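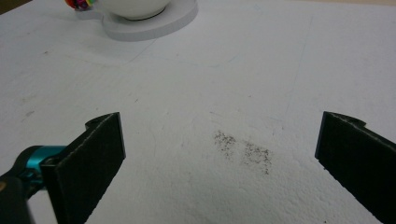
Gripper open over the table, dark specks between the fingers.

Dilledau cell – fault review, 26 December 2023

Present: Alvar Lunde (chair), Bulton, El Ouafi
Apologies: Udeo

1. Left finger stuck
Bulton reported that the left finger stopped closing at cycle 2,581. The controller gave no alarm – the arm carried on for nine cycles before El Ouafi pressed the stop. No injuries.

2. Cause
Not settled. Bulton suspects grit in the joint. El Ouafi thinks the August firmware is at fault.

3. Actions
Bulton to strip and clean both joints. El Ouafi to add a stall alarm. Cell stays locked off until both are done.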